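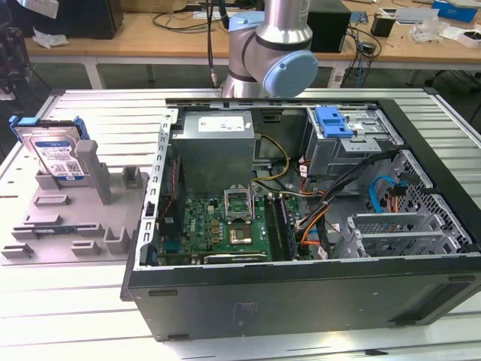 Getting the Dust Out of an Old Desktop PC

3/1/23

If your computer has started to sound like a hair dryer, there's a fair chance it has been saving up lint since the day you brought it home. Mine lived on the floor of the house in Stullville, next to a dog bed, and I don't recommend the arrangement to anyone who likes a quiet machine.

Cleaning one takes an evening at most and very few tools. Most of the evening goes to looking for the screwdriver.

Before you open it

Shut the computer down properly, switch off the power supply at the back, and pull the plug. Hold the power button in for a few seconds to drain what's left. Take a picture of the cables with your phone first, even if you're sure you'll remember. You were also sure where the screwdriver was.

Carry the case to a table with decent light and lay it flat, open side up. Carpet is a poor choice, both for static and for screws. I put mine in a muffin tin, one cup per job, and the tin goes back to the kitchen afterward with an extra wash.

Touch bare metal on the case before you reach in, and again whenever you've wandered off for coffee.

The dusty part

Start with a soft, dry paintbrush, the two-inch kind you bought for trim and never used. Loosen the gray felt on the vents and fan blades. Then use canned air in short bursts, with the can upright. Tip it and you'll spray freezing liquid on your electronics, a thrill you can skip.

Hold each fan still with a finger while you blow on it. They'll spin like pinwheels otherwise, and it's hard on the bearings, however satisfying the noise.

Leave the household vacuum in the closet. It can build up static, and it will happily eat a screw.

If there's a filter behind the front panel, pop it out and rinse it in lukewarm water. Let it dry overnight. I have tried hurrying one along on a radiator and now own a filter in the shape of a potato chip.

Leave the power supply closed. Blow air through its grille from the outside and call it good. It can hold a nasty charge long after you've unplugged it, and no amount of lint is worth meeting it.

Cables

Anything that dangles near a fan should be tied back. Bread bag ties are too wiry for this. Use hook-and-loop strips, cut short, and don't pull anything tight enough to twang. I got a roll from Flellness that was meant for tomato plants, and eight pieces did the whole case with enough left for the tomatoes.

Putting it back together

Check your phone picture, press every plug you touched until it seats, and look for a stray screw before the panel goes on. If you tip the case and hear a rattle, you have found it.

Should the computer refuse to start, see whether the switch on the back is still off. It is nearly always the switch.

How often

Every six months if you have pets, once a year if you don't. I do mine in May, when the windows are open and the neighbors can share in the results. Getting the case off the floor helps more than any gadget, and an upturned milk crate does fine for a stand.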